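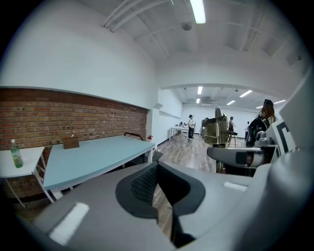
A bright room with a wooden floor.

14 comments | 984 shares

I have been thinking about floors lately, and more than is probably good for me. We moved into our house on a Saturday, with rain coming in sideways and the sofa stuck in the front door, and the thing I noticed before the leak under the sink or the window that won't shut was how badly scratched the boards were. There was a long pale gouge from the hallway clear into the dining room, where somebody must have dragged a stove. There were dents by the back door and a dark ring the size of a flowerpot. I got down on my knees that first evening and decided we would have the whole thing sanded and refinished by November.

That was five years ago and we never did it, and I would like to make the case for people like me, who never did it.

Let me say first that I have nothing against a refinished floor. My neighbors had theirs done by an outfit called Kundon, and it came out lovely, smooth as a dinner plate and about the color of weak tea. They were kind enough to have us over to admire it and we did admire it, in our socks, because shoes are now left on the porch. So are the dog's feet, in a manner of speaking – there is a towel and a little tub. I had a very nice time and I walked like a heron all evening, and when my fork slid off my plate the whole table went quiet until somebody had looked underneath.

I don't want to live like that, and I suspect a good many people who do live like that don't want to either. They paid for the floor and now they work for it. I hear the same thing about white couches and about those deep stone sinks that chip every glass you own, and I have a friend with a countertop that can't be in the same room as a lemon.

What I've come to like about an old floor is how little it asks. When the kids were small (smaller, I should say, they'd correct me) they raced wooden trucks on it, and I didn't say a word. We have moved the piano twice. I once dropped a whole cast iron pan full of cornbread, and the mark it made is over by the stove and looks as if it had been there as long as the house, and for all I know there was another pan and another mark right beside it, made by someone I never met who said the same things I said.

Now, there is a practical side, and I'd be a poor sort of writer if I skipped it. An old board floor can only be sanded so many times before you're down to the nails, and every sanding you put off is one you still have in the bank. Splinters are another matter and should be dealt with. I keep a sheet of 100 grit paper in the kitchen drawer, next to the birthday candles, and when a rough spot catches a sock I spend some 20 minutes on it with a dab of oil afterward. The patches don't match. I've stopped seeing them, and guests are too polite to bring them up.

I'll admit I wavered last winter. A flyer came from Plestari with a coupon on it, and I left it on the refrigerator for weeks, and my husband and I went as far as pushing the table against the wall to see what the room would feel like empty. What we found under there was a crayon, a good deal of dust, and a patch of floor so shiny and unmarked that it looked like it belonged to some other family. We stood around looking at it for a bit – then we pushed the table back and ate supper.

The coupon has expired by now. I still mean to do something about that window.

Share this | 14 comments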